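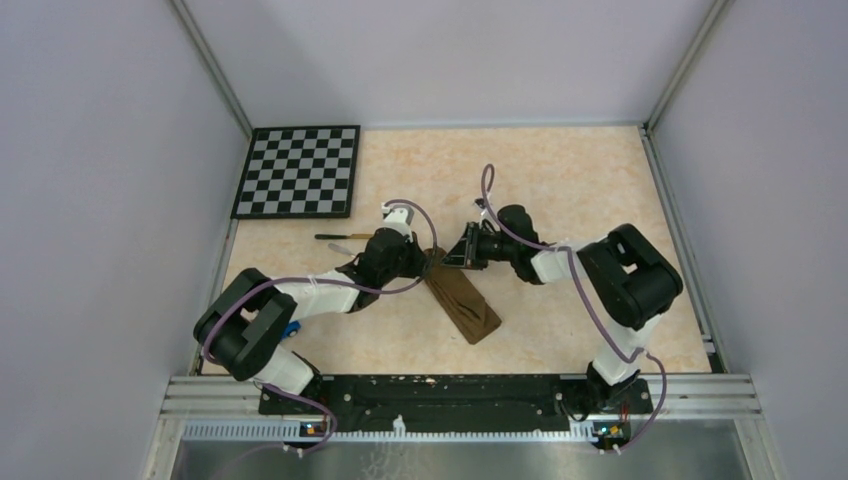
The rule that causes most argument at Skodusley is the shortest one on the sheet. It says: hands out before the arms wake up. Kulsoom Warraich wrote it and would like it to be shorter still.

She looks after safe working for the small group there that teaches pairs of robot arms to handle cloth. The arms are bench-sized and don't look like much of a threat. Warraich says this is where bad habits start. People who would never step inside the fence around a large industrial arm will lean into a tabletop cell to straighten a corner of fabric.

"A small arm can still trap a finger," she says. "Two arms give you twice as many places to do it, and one of them is usually behind where you're looking."

The sheet has 42 rules, down from 116. The longer version was put together over several years, mostly by adding a line each time something went wrong. Razia Qureshi, who runs the day shift, found that new starters signed it without getting past the second page. She and Warraich spent most of February cutting it. Anything that repeated the maker's manual went, and so did anything that could be fixed with a bolt or a cable tie.

Cables take up a good part of what is left. A cable that runs along an arm needs enough slack for the wrist to turn fully, and no more than that. Too little and it pulls at the plug. Too much and the loop can catch on the other arm when the two come close together. The rule is to move each joint slowly through its whole range after any change to the cabling, with one person watching and one at the stop button.

Another group of rules is about what may be left on the work surface. Calibration boards may stay if the job sheet says so, but they have to lie flat and outside the area where the cloth is handled. Tools are harder. Qureshi would ban them outright. Ehsan Tarar, who writes the tasks, wants some kept within reach of the grippers, as he thinks a robot that has only seen a bare table will be no use in a real workroom. They settled on a list. If a thing is on the list for that job it can be on the table, and if it isn't, the run doesn't start.
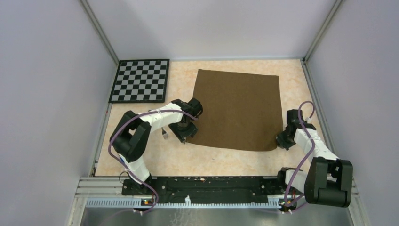

Cloth brings problems of its own. Most written advice on gripping assumes a solid part with a known shape, and a piece of fabric has a different one every time it is put down. The group's rule is that each job sheet must say what counts as a proper start and what counts as a finished fold, in words that 2 people would read the same way. "Neat" is not allowed. Tarar still slips it in.

Blandine Hervieu, who advises workshops on machine safety, thinks the sheet is good but leans too much on people remembering things. Walls on three sides keep hands out on three sides, she points out, and the open front is where everybody stands. She would like a light curtain there that halts both arms at once. Warraich agrees and has asked for the money. Until it comes, there is a line of tape on the floor and a rule about it.

The sheet is reviewed every 4 months. Any rule that has been broken often is talked through first, on the view that it may be a bad rule. The next one up is the rule on logging every stop, including those where a gripper has only lost hold of the fabric. Qureshi wants to keep it. The night shift has asked for a tick box.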